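Jellau Building Users Group
Minutes of the meeting held 12th February, second floor meeting room

Present: Riet Verhoeven (chair), Darnell Ambrose, Oľga Michalík, Elínborg Eskildsen (minutes)
Apologies: Marijke Hoekstra

1. Minutes of the previous meeting
Accepted with one correction. Under item 4, "east stairwell" should read "west stairwell."

2. Matters arising
2.1 Bicycle rack. Installed. Two anchor bolts on the street side are still missing. DA has the part number and will order them.
2.2 Key register. OM has reconciled the register with the key cabinet. Two keys for the basement store remain unaccounted for. The lock cylinder will be replaced if they are not returned before the next meeting.

3. Heating
3.1 DA reported on the Kirik visit. The circulation pump on the north loop is drawing more current than its rating plate allows. Kirik recommends replacement and has quoted for the pump, two isolation valves and labor. The quote excludes draining and refilling the loop.
3.2 RV asked whether the work could wait until the heating season ends. DA said the pump could probably run until then at the lower speed setting, at the cost of cooler rooms at the far end of the loop.
3.3 Agreed: lower speed setting from this week, replacement in April. DA to ask Kirik for a revised quote that includes draining and refilling.
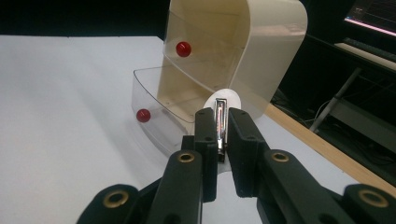
3.4 EE noted that the thermostat in the north corridor reads 2 degrees high compared with a hand-held meter. It is mounted above the copier. DA to move it to the opposite wall when the loop is drained.

4. Cleaning contract
4.1 The contract with Flaster renews automatically unless notice is given 40 days before the end date. OM circulated a comparison with a bid from Chaimongkol. The Chaimongkol bid is lower per visit but does not cover windows or floor waxing.
4.2 Complaints logged against Flaster since the last meeting: kitchen bins not emptied (three times), alarm not set on leaving (once).
4.3 MH had sent a written comment in favor of staying with Flaster on condition that the alarm procedure is signed for at each visit. RV and EE supported this. OM preferred to request a second bid from Chaimongkol with windows included.
4.4 Agreed: OM to request the second bid. Decision by email before the notice date.

5. Storage
5.1 Shelving in the basement store is rated at 200 kg per bay. Bay 3 holds archive boxes and is believed to be over the limit. DA to weigh a sample of boxes and move the excess to bay 5.
5.2 Unlabeled items will be tagged and held for 10 working days.

6. Any other business
6.1 RV asked that room bookings be canceled in the calendar when no longer needed.

Next meeting: date to be set by EE. Item 4 to be carried forward if no decision is reached by email.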